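Stop putting a lolly bar at everything

25/06/2024
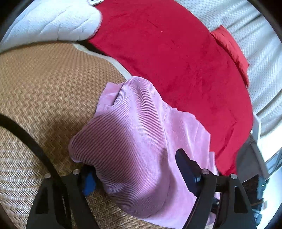

How we got here

Went to a christening in Kidormont in March. Lovely day, nice little hall, baby slept through the lot. And along the back wall, a lolly buffet with 17 jars. Seventeen. For a baby with no teeth.

I'm not against sweets. I grew up on them. My first job was behind the counter at a sweet shop in Flekcombe, weighing out humbugs and eating the broken ones. But somewhere along the line the lolly bar went from a nice surprise to a thing you have to have, and I think we've lost the plot a bit.

The money

A friend sent me her quote for an engagement party. $562. That got her the jars, scoops, little striped bags, a cart with an awning and somebody to stand next to it. For 55 guests. Half of them would of been just as happy with a bowl of chips.

And the sweets were ordinary! Same jelly beans you get at the supermarket, same marshmallows, but sorted by colour so they match the napkins. You pay for the matching. Flavour doesn't come into it.

What gets left over

Anyone who's packed up after one of these knows. The jars are still half full. Kids went hard in the first hour, then felt crook. Adults took one politely. The rest has had hands in it all arvo so you can't really give it away. Bin.

Chocolate is worse. Summer party, marquee, chocolate in a glass jar. Come on.

What I'd do instead

Pick one thing and make it good. Proper fudge, cut thick, from a person who makes it themselves. The woman at the Arai market does a ginger one I'd drive an hour for. Two pieces each in a paper bag, handed out at the door when people leave. Cheaper then the cart, and people eat it in the car on the way home and talk about it.

Or popcorn. Popcorn I'll defend. It's warm, the whole room smells great, it costs next to nothing and there's no colour scheme. Lindora Hall had a machine going at the school fundraiser and the line never stopped. Grown men going back for a third cup.

To the people in the trade

I know it's a living. I know customers walk in with a picture on their phone and want that exact table. But you're the ones who know what tastes good – so tell them. Talk them down from 17 jars to 2. Sell them the good caramel. They might spend a bit less this time but they'll be back for Christmas, and the next birthday, and the one after.

And if it's a christening, maybe just do a cake.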